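4. Serial Memory and the Returning Viewer

4.1 How viewers carry a plot across the gap between episodes
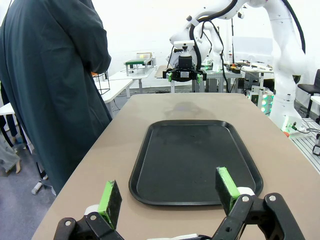

One of the real pleasures of studying television fantasy romance is that its audiences do so much of the work themselves, and do it gladly. A drama with two timelines asks its viewers to hold a past life and a present life in mind at once, then sends them away for a week and trusts them to come back with both intact. We wanted to know what they come back with. The earlier sections dealt with the scripts; in this one we turn to the people watching, and to what happened when we asked them to retell a story they loved.

Our main case is Nitaveo, a serial in which a harbor pilot in the present day slowly learns that she once lived as a lighthouse keeper's daughter in the port of Grastholm. The past story and the present story share two actors, a song and a drowned bell. The serial is a gift to anyone interested in recall, as the writers almost never label a time shift. There are no captions giving the year and no change in color. A door closes in one century and opens in another, and the viewer is expected to keep up (which, as we'll see, most of them do wonderfully well).

We worked with 34 viewers who had agreed to watch at the pace of the original broadcast, with no skipping ahead. After each pair of episodes they sat with one of two interviewers, Wing-yan Yuen or Mohcine Bensaid, and told the story so far from the beginning, in any order they liked. Nobody was corrected. If a viewer had merged two characters, the merged character was allowed to live on in the next retelling, and some of these inventions turned out to be among the most useful material we have. The sessions produced roughly 130 retellings, the shortest a few sentences long and the longest close to an hour. Transcripts were coded by Hiu-tung Chiang and Visitación Cantero, who worked separately and then compared their codes line by line.

The first thing that jumps out of the transcripts is how rarely people told the story in broadcast order. We had expected a plain "and then, and then" form, at least early on. What we got instead, as early as the second session, was a story sorted by century. Viewers gathered up all the Grastholm scenes and told them as one continuous tale, and only then moved to the present. One viewer put it beautifully: "I have to finish with her back then before I can let her be here." Another described keeping the two lives "in separate drawers" and opening the second only when the first was shut.

That sorting takes effort! The Grastholm scenes are scattered through the serial in short bursts, often out of sequence, and a viewer who tells them as one tale has taken the episodes apart and built something new. We call this kind of retelling a settled past. It is close to what Rizwan Memon describes in his work on radio serials as "the listener's edition," a private cut of the story that exists only in the head of the person who followed it. Memon's listeners, though, mostly trimmed. Ours mostly rearranged, and they added links where the script had left a hole.

The added links deserve a closer look. In episode 4 the keeper's daughter gives a small carved fish to a sailor called Kan, and the fish is next seen in the present, hanging from the mirror of a delivery van. The serial never says how it got there. Yet a good many of the retellings said, with complete confidence, that Kan had lost it overboard and a fisherman had brought it up in his net. No such scene was ever shown. When Yuen asked one viewer where she remembered it from, she laughed and said she could see the net perfectly well. We checked the episodes again to be safe, and there is no net.

It would be easy to file this under error. We think that would miss what is lovely about it. The net fits. It follows the serial's own rule, set up in the opening episode, that anything given in love to someone from the harbor passes through the sea before it returns. Viewers had picked up that rule without hearing it spoken, and they used it to fill a gap in just the way a staff writer might. Links of this sort were kept from one session to the next, often in the same words, while simple slips (a wrong name, a swapped scene) tended to fade by the following retelling.

The second pattern has to do with the reunion. Romances of rebirth usually turn on a moment of recognition, and Nitaveo holds its own back until very late. Long before that point, viewers were already telling the present-day couple's scenes as if the two knew each other. "He's waiting for her at the ferry," one man said of a scene in which, strictly speaking, two strangers stand near each other in the rain. Bensaid noted that the tense often changed at these points as well. The past was told in the past tense and the present in the present tense, as one would guess, but any scene that hinted at recognition pulled the Grastholm material into the present tense too. For a sentence or so, both lives were happening at once.

We compared these findings with a smaller set of retellings of Plukska, a comedy about a water spirit who takes a job in a laundry. Plukska also has two timelines, but it marks them loudly, with costumes, title cards and a change of music. Only 6 of our viewers followed both serials, so we make no large claims here. Still, the contrast was striking. Their Plukska retellings stayed close to broadcast order and contained almost no added links. The same people who had dreamed up fishing nets for Nitaveo were content to repeat Plukska as they had been given it, and they enjoyed it just as much by their own account.

What seems to matter, then, is how much room a serial leaves. Unmarked shifts appear to invite viewers to sort, and sorting shows up the holes, and the holes get filled with whatever the story's own logic supplies. We can't say from these sessions whether the weekly gap is needed for this to happen or only helps it along. Cantero suspects it is needed; Chiang is less sure, and points to two viewers who produced settled pasts within minutes of an episode ending. Section 5 takes up that question with a group who watched Nitaveo over a single long weekend.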